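The Bun Season

When Suqin Xiong moved her mother's steamer out of the kitchen and onto the white table against the wall, the household understood that the robot had entered a new phase. Her mother, Mayuree Hemmin, was eighty and had opinions about the steamer. She had bought it the year the old stove went, and it had done New Year, two christenings and one very long flu, and she wanted it back by supper with no scratches on it, please and thank you.

"It's only going to touch the buns, Ma," said Suqin.

"And the lid," said Mayuree, who had been reading the notes on the refrigerator.

And the lid, yes. The lid was going to be the hard part. Suqin had been at this since May – evenings mostly, and the odd long lunch when the office was slow – and the first arm had taken her most of the summer. The second went faster, the way a second sock does. She had named the whole affair Kaewkla, after the street where her mother grew up, and the program that ran it was Gruteo, which didn't mean anything at all but had been free to use.

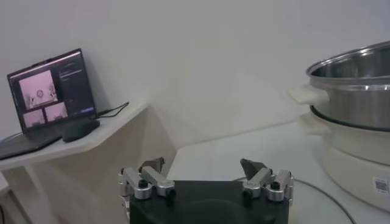
She always started by checking what the wrist could see, and then she would check it again, and then she would go and make tea and come back to find that she had been worrying about the wrong wrist. Satish Joseph from next door, who had lent her a box of screws and felt this entitled him to visit, had a way of standing just behind her chair and breathing encouragingly.

"Is it thinking?" he asked.

"It's loading."

"My nephew's the same," said Satish, and he pulled up a stool.

They had agreed, the three of them, that a bun counted if it left the steamer whole and landed on the plate. Mayuree held out for a stricter rule, under which the bun also had to look as if it hadn't minded. Suqin wrote that one down too. She had spent 300 dollars on fingertips alone by then (the first ones pinched, the second ones slid, and the third ones she didn't care to discuss), and she thought that if her mother wanted happy buns, her mother had probably earned them.

So they went slowly. Down a little, stop, close a little, stop. Satish leaned so far forward that the stool came with him. Mayuree said nothing whatsoever, and in all her life Suqin had never known her to be silent over food.

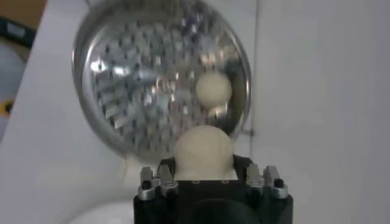 Paweena Rungrueang
Fiction contributor, Skarnance

"Gently," whispered Mayuree, and then, because it was a machine and might not have heard, she said it again louder.

Suqin kept her hand by the stop button. She found that she was holding her own thumb and finger curved, just so, around a bun that wasn't there, and when she glanced over, her mother was doing it too. It was the very same curve. She remembered being six and too short for the counter, and those fingers coming down past her nose to lift one out for her, and being told to blow on it first, and not blowing on it.

"You never used tongs," Suqin said.

"What would I want with tongs?"

Satish said his mother had used tongs for everything, including, once, a bat in the laundry room, and it took a while to get through that story, and by the end of it the tea was cold and Suqin had to reset the arms and begin again from the top. She didn't mind much. There was still plenty of evening left, and she still had the lid to think about.
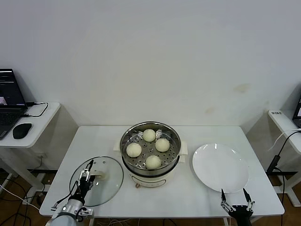

Four buns and the good steamer, at Suqin's table.

"If it drops my lid," said Mayuree, settling into the chair with the cushion, "I'm moving in with Satish."

Satish looked pleased, and then a little frightened. Suqin pressed the key, and they all leaned in.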